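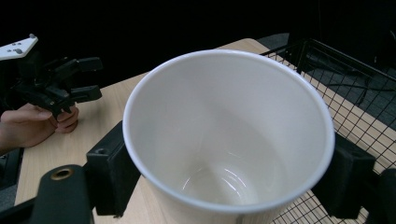 What makes an episode good enough to keep?
It starts with everything at rest, does one task, ends with everything at rest, and somebody other than the person who did it has watched it all the way through.

That is most of the standard. The rest of this README exists because people kept asking what "at rest" means.

Omard Tabletop Handling Set
Data card and house rules
Last revised Feb 17, 2026
Maintainer: Silviu Moldovan

Contents

100 episodes of two-handed tabletop work with hand-held grippers, recorded at the Bresisley site. 80 are in the training split. The others are held out, and please leave them held out. We know who you are.

Tasks are cups, baskets, and moving the first into the second. There was once a task with spoons. It is in the archive folder with the reason written in the notes.

Layout

episodes/ one folder per episode
notes/ operator remarks, plain text, lightly edited for swearing
rules/ the long version of this page
archive/ retired tasks, see above

Rules for operators

1. Both grippers start open. If you begin with something already in the fingers, it is a different task and needs a different label.

2. Grip paper cups by the outer wall, under the rim. Squeeze until it stops slipping and then stop squeezing. A dented cup gets replaced before the next episode and the dent goes in the notes. Do not push it back out with your thumb and hope.

3. Cups are empty. This rule was added in June, following a discussion about coffee.

4. The idle gripper stays clear of the one that is working. Hovering nearby is fine. Wandering in to help is how two-handed episodes become three-handed ones, and we have no label for that.

5. Keep your fingers on the handle and off the linkage. The joints pinch. It won't hurt much but you will say something, and the microphone is on.

6. Cables go on the floor, away from your feet.

7. If you drop something, finish the episode. Mark it "drop" and carry on. Dropped cups are useful and we are short of them, mainly due to pride.

8. No second takes under the same number. Wakar did this for a whole afternoon with their pilot set and we are still sorting out our copy.

Review

Reviewers mark each episode keep, fix or discard. "Fix" covers labels and trim points only. You can't fix a grip. If two reviewers disagree, Silviu decides, usually by making a third person watch it.

Discard needs a reason of at least one full sentence. "Bad" was ruled not to be a sentence after episode 46, which turned out to be fine.

Known problems

Episode 53 has the left and right gripper labels swapped. It has been reported many times. It stays as it is until the next version so that published splits don't move under people.

Lighting is from overhead and was not standardized. White cups can lose detail at the rim — check before using them for anything that depends on edges.

The label names follow the old Manolakis scheme, which has two words for "release" and no word for "put down gently." We use "release_b" for that. Sorry.

Changing the rules

Open an issue, say what went wrong, and propose wording a tired person can follow. Rules without an incident behind them tend to get sent back.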